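Brekimow Hand-Held Gripper Pair: Class and Club Edition
Supplied by Maltitik for secondary schools, student clubs and competition teams
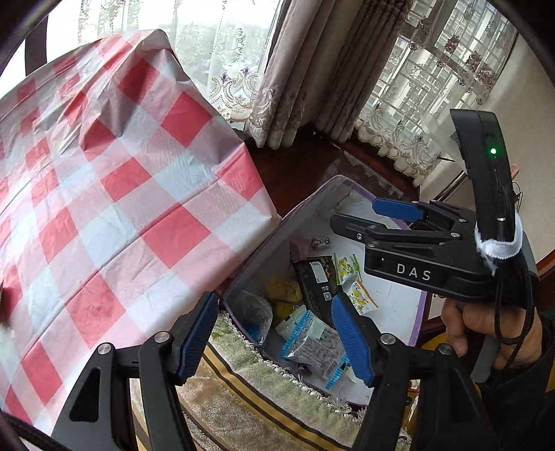
The Brekimow pair is intended for student projects in which a person's own handling of everyday objects is recorded and later used to program or train a robot arm. The operator holds one gripper in each hand, closes the jaws by means of the lever and carries out a household task at normal speed. Sorting a storage bin of mixed packets is a suitable first task for a new team, as a black package with a white label, a clear bag of lumpy pieces and a white packet with lemon-like pictures each call for a different approach and a different opening of the jaws. Students with some experience may go on to folding cloth, setting a table or packing a school bag.

Who the product is for

The Class and Club Edition is suited to students in Years 9 to 12, and to college teams in their first season. No previous experience with robotics is required. A basic knowledge of spreadsheets is helpful for the review portion of the program, and at least one member of each team should be comfortable installing software.

The edition was prepared with the technology department at Drorndale Secondary College, where it forms part of the senior robotics elective. Manolis Konstantinidis, who coordinates the elective, wrote the teacher's guide and the task cards supplied with each kit.

Contents of the kit

Two hand-held grippers, left and right
Two sets of spare jaw pads
Cables and a carrying case
Recording and review software, licensed for one school or club
Teacher's guide
Set of 8 task cards
Student logbook, in printed and electronic form

A laptop computer is not included. Schools should check the system requirements in the teacher's guide before placing an order.

Use in class

Each task card sets out a goal, a list of household items and a method of scoring. Students work in pairs. One student operates the grippers while the other starts and stops the recording, notes any dropped items and completes the logbook. Partners change places after each attempt so that both become familiar with the whole procedure.

The full course of cards takes around 93 minutes of recording time, which most classes will spread over several lessons. Time for set-up, discussion and review should be allowed in addition. Teachers may substitute their own items, provided that nothing sharp, hot or breakable is used.

At Drorndale, students are asked to bring recordings made in ordinary rooms as well as in the workshop. Results gathered under a single set of lights on a single bench have proved less useful to the teams when the task is moved elsewhere. Written permission from a parent or guardian is required before a kit is taken home.

Use in competition

The pair is accepted in the Open Handling category of the Holanda Student Challenge. Registration opens in September. Teams entering this category submit a set of recordings, a completed logbook and a short written report on their program. The following points should be noted.

Jaw pads may be replaced but must not be reshaped.
The lever mechanism must remain as supplied.
Straps and cable ties may be added for comfort or to keep cables clear of the work.
All recordings must be made by registered members of the team.

Mentors may give advice during preparation but may not operate the grippers for any recording that is submitted.

Care and storage

Jaw pads should be wiped with a damp cloth at the end of each session and left to dry before the case is closed. Cables are to be coiled without tight bends. Pivot points should be checked once a term for loose pins. The grippers must not be immersed in water or used with liquids.

Worn pads are the most common cause of dropped items. Replacement sets may be ordered separately and can be fitted by students under supervision, using the tool stored in the lid of the case.

Warranty and support

The kit is covered by a warranty of two years from the date of delivery. The warranty does not extend to jaw pads or to damage resulting from modification. Support is provided by electronic mail during school hours, and enquiries should include the serial number shown inside the case.

Ordering

Schools and registered clubs may order by purchase order or through the Maltitik education catalogue. A loan kit is available to teachers who wish to assess the product before purchase. Requests for a loan kit should be made on school letterhead and state the year level and the intended dates of use.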